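工单：议员问询记录检索页，发言人与党团对应错误
系统：Ruggiero 议会记录库（Flekau 市议会使用）
提交方：Evberg 地方政治观察站，编辑部
处理方：Umis 技术支持
优先级：中
状态：等待供应商第二次修复
开单日期：2023年10月4日

一、问题说明（提交方填写）

您好。我先说明，中文不是我的母语，所以我尽量写得清楚一点，如果有的句子读起来很奇怪，请直接问我。

我们编辑部每天用 Ruggiero 查 Flekau 市议会的发言记录，用来写政治新闻。八月系统升级以后，我们发现一个问题：有的议员在任期中间换了党团，检索页把他换党团以前的发言也全部算在新的党团下面。举例来说，一位议员春天的时候还在反对党，他在预算辩论中批评市政府；现在打开同一条记录，发言人旁边写的是执政党团。读者看到，会以为执政党自己的人在批评市政府。这个意思完全不一样。

我们已经有一篇稿子因为这个错误登了更正。所以对我们来说，这个问题比较严重，虽然页面可以正常打开，也没有报错。

二、重现步骤

1. 登录后进入“问询与辩论”，选择本届任期。
2. 在“党团”一栏选择执政党团，其他条件不填。
3. 点击检索，然后按日期从早到晚排列。
4. 打开974号记录（关于住宿业地方税的口头问询）。
5. 看发言人下面的党团名称，再打开同一页附的会议纪要扫描件，比较两个地方。

预期结果：页面显示发言当天的党团。
实际结果：页面显示议员今天的党团。扫描件上是正确的。

我用2种浏览器试过，结果相同。清除缓存以后也相同。没有登录的访客页面，也有同样的错误。

三、支持方第一次回复

您好，感谢您写得这么详细。我们在测试环境中按照您的步骤操作，可以重现。初步看，升级以后检索页不再读取“发言时党团”字段，改为读取议员个人资料中的“当前党团”。原始数据没有被覆盖，这一点请放心。

请您再确认三件事：
第一，导出的表格里党团是否也是错的？
第二，书面问询有没有同样的情况？
第三，974号记录的附件栏是否可以正常显示图片？测试环境中附件栏是空的，我们想知道正式环境是不是一样。

四、提交方补充

谢谢这么快的回复。我按顺序回答。

导出表格：也是错的。我按照党团导出，系统每次最多给200行，我把第一批全部和纪要对照了一遍，凡是换过党团的议员都不对，没有换过的议员都对。

书面问询：没有问题。书面问询的党团是写在正文里面的，大概因此不受影响。不过如果用“党团”筛选，书面问询也会进入错误的组，这个我今天才注意到。

附件栏：正式环境可以显示。
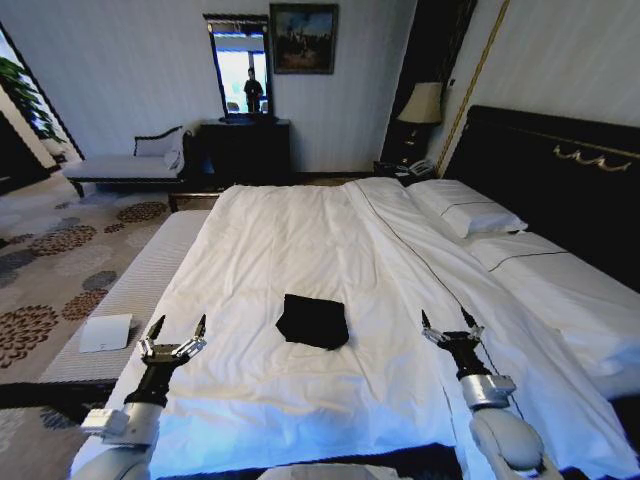

客房双人床，白色被面上放着一块黑色的布。

图片打开正常，放大也正常，所以我认为附件和党团的错误没有关系。如果你们的测试环境里附件栏是空的，可能是复制数据的时候没有复制文件，但是这个我不能判断。

另外有一个请求。在修好以前，能不能在检索页上面放一个提示，告诉使用者党团信息可能不准确？我们自己知道要去看扫描件，可是别的媒体和普通市民不一定知道。现在离下一次全体会议不远，很多人会来查旧的发言。

五、支持方第二次回复

附件确认一致，测试环境缺少文件是我们同步设置的问题，已经另开一张工单处理，不在这里继续讨论。

关于党团字段，我们已经部署第一次修复，内容如下：
- 检索结果列表：改回读取“发言时党团”。
- 单条记录页面：同上。
- 导出表格：同上。
- 筛选条件：暂时没有改，需要重新建立索引。

提示的事情，我们需要得到市议会秘书处的同意，因为页面文字由他们负责。请求已经转给他们。

六、提交方验证结果

我今天上午重新检查，结果写在下面。

单条记录页面：正确。974号记录现在显示发言当天的党团，和扫描件一致。
检索结果列表：正确，但是翻到第二页以后又变成当前党团。回到第一页，又是正确的。我重复做了几次，每次都这样。
导出表格：第一个文件正确。超过200行以后，系统会生成第二个文件，第二个文件里还是错误的党团。
筛选条件：和以前一样，这个你们已经说明了。

我觉得列表和导出可能是同一个原因，就是只有第一批数据用了新的读取方法。当然我不是技术人员，请你们判断。

还有一个小问题，不急：独立议员，也就是退出党团以后没有加入别的党团的人，现在页面上党团一栏是空白。以前写的是“无党团”。空白会让人以为资料缺失，希望可以恢复原来的写法。

七、支持方第三次回复

您的判断是对的。翻页和分批导出共用一个查询，这个查询在第一次修复中漏掉了。第二次修复会同时包括：
- 翻页以后的列表
- 第二个及以后的导出文件
- 独立议员显示“无党团”
- 重建筛选索引

重建索引期间，检索会变慢，单条记录页面不受影响。秘书处已经同意放提示，文字是：“按党团筛选的结果正在校正，请以会议纪要扫描件为准。”提示会保留到索引重建完成。

八、提交方备注

收到，谢谢。提示的文字我们看过，没有意见。请不要关闭这张工单，等第二次修复部署以后，我会用同样的步骤再检查一遍，包括翻页和第二个导出文件，然后把结果写在这里。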